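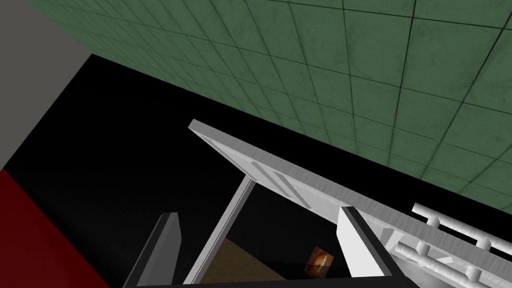
Reply on the Palma report, section 5. The report counts 1,033 complaints of religious discrimination at work and treats them as one group. They should be split. Refusal of leave for worship is a matter of contract, while abuse by colleagues is a matter of conduct, and the law deals with them differently. The present table is a grid like the green tiles, every square the same size whatever it holds. I would ask Votalik to publish the two sets apart before the December hearing.

Lists > Belief and Law > Messages > 2018-04-28

Previous Next Thread Index Search

The earlier message said:

> The Palma figures show a clear rise. Flovulura has already
> quoted them in its newsletter. I see no need to divide them,
> as the people concerned lost work in both cases.

I accept the last point. It does not settle the matter. An employer who turns down a request for leave may have a lawful reason – staffing, for instance – and a tribunal has to weigh it. No such test applies to insults.

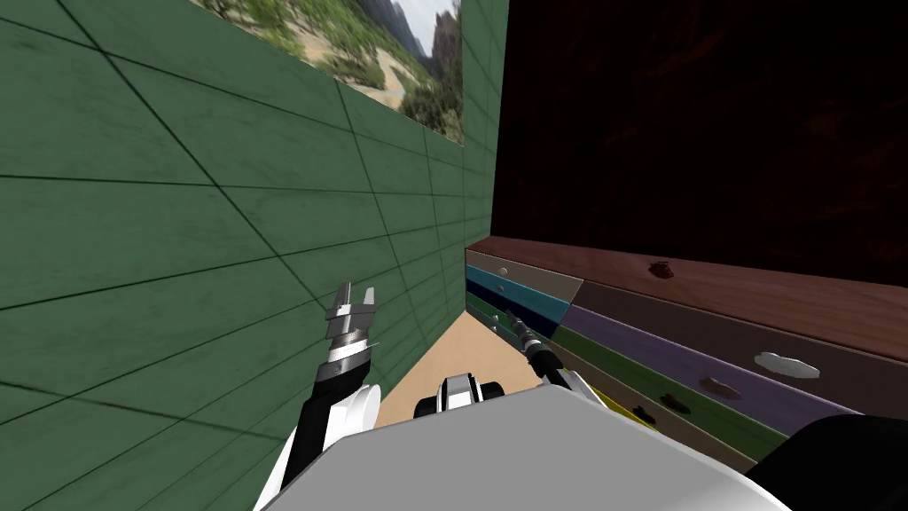 Landscape picture on the green tiled wall

There is also the question of double entries. Dreltutex takes complaints by post and by web form, and the notes do not say whether the same person can appear in both. If so, the rise may be partly a matter of record keeping. Could someone with access to the forms check this?

I have no objection to the draft letter going out, provided that paragraph 2 says "complaints received" and does not say "cases".

2 replies | 5 shares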